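Ticket: Left/right finger width disagrees after calibration, folding set
Project: Pedden (cloth folding from hand-held demonstrations)
Component: gripper width extraction
Status: Resolved, one follow-up open
Reported by: Odette Hoarau
Version: Climix 5

Summary

The width signal from the hand-held grippers is wrong on part of the folding set recorded in October. The policy trained on that part closes too early and misses the edge of the cloth. The same policy trained on the earlier set from the Festudton flat does not do this. I would like to know whether the fault is in the tool, the calibration or the extraction code before we record any more.

What I expected

With the fingers fully open the extracted width should sit flat at the open value, and with the fingers closed on cloth it should sit near zero with a small offset for the thickness of the fabric. It should move between the two without jumps.

What I get

The open value is fine at the start of each episode. Part of the way through, usually when the tool is lowered over the bed, it drops by a third and stays there for a second or two, then comes back. The fingers have not moved. I have checked this by stepping through the wrist video by hand. The dips do not show up in episodes where the operator works on the table.

The set has 200 episodes. I trained on 190 and held the rest back. The dips are in the training part and in the held-back part, so the offline score looks healthy and the fault only shows when the arm runs.

Steps to reproduce

Run the width extraction over any bed episode with default settings. Plot the width against time. Look for a drop while the pads are still apart.

A moment with the pads well apart, which should read as open:
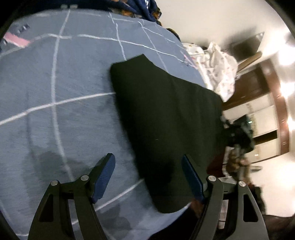

Bed episode, tool over the sheet, fingers open and not pinching the dark garment.

Log from the extraction at one of the dips:

load episode: ok
lens model: fisheye, from file
finger detector: left ok, right ok
width source: image
warning: right finger confidence low, using last good left
warning: mirrored estimate in use
width: accepted

There is no error, only the two warnings, and the warnings do not reach the summary page. I only found them by turning on the long log.

First reply, extraction maintainers

Thanks for the log. "Mirrored estimate in use" means the code has lost one finger and is working out its position by reflecting the other one across the centre line. It was added for cases where cloth hides a fingertip. It should only be used for a few frames at a time. Please could you check the following and post back.

1. Is the lens file the one made for this tool, or was it copied from another?
2. Have the pads been changed since the last calibration?
3. Does the dip follow the tool or the place? If you have two tools, swap them.
4. Does it go away if you set the mirror fallback to off?

Reply, O. Hoarau

1. The lens file was made for this tool. I made a new one anyway with the printed board and the numbers are the same to the second decimal place.

2. The pads were refitted before the October recordings. I did the open and close calibration afterwards. The calibration check scored 99 out of a possible hundred on both fingers, with the tool held over a plain table.

3. I swapped left and right tools between operators' hands and ran the same fold on the bed. The dip is there with both tools. On the table it is there with neither. So it follows the place.

4. With the fallback off, the dip is replaced by missing values over the same stretch. The code then drops the whole episode, and I lose most of the bed recordings. That is no use to me as a fix, but it does confirm that the low confidence on the right finger is where it starts.

Reply, extraction maintainers

That rules out the lens and the calibration. We think the detector is losing the right finger against a busy or dark background and the mirrored guess is then being fed a bad centre line. Do you have a case where the tool is down on the cloth? We would like to compare the detector on a near-closed grip with the open one you have already posted. If it holds in the closed case, the problem is limited to the approach.

Reply, O. Hoarau

I went through the grasps on the bed and picked one for the comparison.

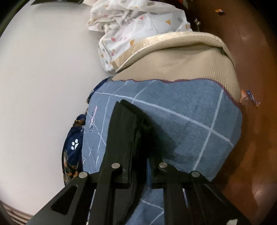 The detector's finger fit uses the pivot pins as anchor points and the outline of the plates as a second check. When the two disagree, it trusts the outline. I think that is the wrong way round for us. The pins are round and silver on black plates, two on the left linkage and two on the right, and they stay easy to find with the fingers pressed down on the blue towel. The outline is another matter. The towel has white grid lines printed on it, and through this lens they bend into long curves that look a good deal like the edge of a link. In the debug overlay the outline fit on the approach frames has slid off the finger and on to one of those lines. The pin fit in the same frames has not moved. The table recordings were done on plain cloth, which would explain why they were clean.

To test this I forced the fit to use pins only and ran the 190 training episodes again. The dips on approach have gone in every bed episode I have plotted so far. The width is a little noisier, mostly when the operator turns the wrist quickly, but the noise is small next to the size of the dip and the smoothing step takes care of it.

I have one worry about pins only. If a fold of cloth covers a pin, there is nothing to fall back on. I have not seen it happen on towels. It may well happen on larger pieces where the operator reaches underneath.

Reply, extraction maintainers

Agreed on the cause. The outline check was tuned on the Gunawardena recordings, which were made on a plain bench, so it had never been given straight printed lines to deal with. We have changed the order. Pins are now used first. The outline is only used if fewer than three pins are found, and in that case the result is marked as weak. Weak stretches longer than 5 frames are cut out of the episode and the rest of the episode is kept. The mirror fallback is off by default.

The two warnings now appear on the summary page, with the number of frames affected. Please update and run the full extraction again from the raw video. Do not reuse the cached widths, as they carry no mark to say which method made them.

Reply, O. Hoarau

Updated, cache cleared, full extraction run on all 200 episodes. No dips on approach. A few episodes have short cuts where the tool goes under the edge of the cloth, and those look right to me.

I then trained the policy again with the same settings and the same split. The early closing has stopped. On the robot it now lowers with the jaws open, reaches the edge and closes there. It still fails some folds. Those failures are a different kind: it picks up two layers when it should pick up one. That was true of the policy from the Festudton set as well, so I do not count it against this ticket.

The offline score barely changed between the bad labels and the good ones. The held-back episodes had the same wrong widths as the training ones, so the score was measuring how well the policy copied the fault. I have added a check to our side that compares the extracted width with a hand-marked one on a handful of episodes before training starts. The marking is tedious but it would have caught this on the first morning.

Notes for anyone else recording on patterned bedding

Update before you extract. If you cannot update, set the fit to pins only and turn the mirror fallback off.

Wipe the pins before recording. A dull pin is found less often.

Run the calibration check over the surface you are going to record on. A good score over a table says nothing about a printed sheet.

Keep the raw video. The widths can be made again from it, and the episodes did not have to be recorded twice.

Resolution

Cause: finger outline fit locking on to printed lines on the cloth, followed by a mirrored estimate from a wrong centre line.
Fix: pins used first, outline as a marked fallback, mirror fallback off by default, warnings shown in the summary.
Follow-up, still open: behaviour when cloth covers a pin. Odette to send the episodes with cuts so that they can be used as a test set.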